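Folding Pillowcases and Flat Sheets to One Shelf Size

Filed under: Linen, Storage
Read 2,137 times

This method reduces pillowcases and flat sheets to a square packet that stands or stacks on a shelf without sliding. It works for cotton, polycotton and brushed fabrics. Fitted sheets need a different first stage and are covered on their own page in the Nuvamano linen series.

What you need

A flat, hard surface larger than the item when it is folded in half once. A table or a clean stone floor will do. Beds are too soft and leave slack in the middle of the fabric.
A basket for items waiting to be folded.
A template, optional. Cut a square of stiff card to the depth of your shelf less 3 centimeters.

Before you start

Fabric should be fully dry. Check the hems and the corners of the closed end, where the layers are thickest. Trim hanging threads at the overlocked seams now, as they catch on the next item in the stack. Sort by size and by set. Brush the surface clear of lint.

Folding a pillowcase

1. Lay the case flat with the patterned face down and the open end toward you.
2. Push both hands from the closed end to the open end to move trapped air out. Square the corners.
3. Fold in half lengthwise. Match the side seams first, then the hems. If the two disagree, follow the seams and let the hem run out of line.
4. Smooth from the fold outward with the side of the hand.
5. Fold the closed end toward the hem, stopping one finger width short. This allowance takes up the thickness of the later folds.
6. Fold again until the packet is as close to square as the case allows. A long king case needs thirds at this step.
7. Turn the packet over so that the fold faces the front of the shelf and the loose edges face the back.

Folding a flat sheet

1. Fold in half with the patterned face outward, top hem to bottom hem. Two people are faster, but one person can do it by pinning the hem corners under a book.
2. Fold in half again in the same direction. You now have a long strip.
3. Smooth the strip from the center to each end.
4. Fold both ends in to meet at the center, leaving a gap of one finger width.
5. Close the strip like a book, then fold to the template. Thin sheets may need one more fold than brushed ones.

Working with plaids and stripes

A woven or printed plaid can serve as a ruler. Pick one broad band near the center of the item and keep it parallel to the first fold. Check it again after each step. When a band drifts, open only the last fold and correct it there. Do not pull on a corner to straighten the packet, which stretches the hem and makes the drift worse.

Printed plaids are often off grain. In that case the band and the seam will not agree at any point, and the seam should win. A dark pattern hides a poor fold on the top face, so judge the packet by its edges. Where the reverse is a lighter color, any layer that has slipped will show at the side.
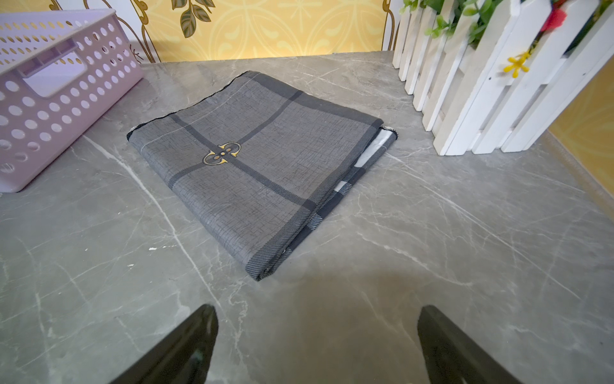 Pistgate wrote in to say that the finger-width gap was too small for brushed cotton and that two fingers gave a flatter packet. The same message recommended folding flannel sheets in thirds at step 4 and leaving the template out until the last fold. Both changes work on heavier fabric. On thin polycotton the wider gap leaves a soft edge, so keep to one finger there.

Stacking

Place the largest packets at the bottom. Alternate the direction of the thick edge from one packet to the next, or the stack will lean. Sheets and matching cases can be kept together by putting the folded cases inside the last fold of the sheet - do this before the final close, not after.

Leave a hand's width between the top of the stack and the shelf above. My own shelves are 86 centimeters wide and take two stacks of sheets and one of cases.

Common faults

Packet springs open: air was left in at step 2, or the final fold is against the thick edge. Reopen to the strip and smooth again.
Packet is wedge-shaped: the hems were matched before the seams.
Hem rolls at one edge: press it flat by hand before the first fold. If it rolls again, iron the hem only.
Stack slides forward: the loose edges are facing front. Turn each packet around.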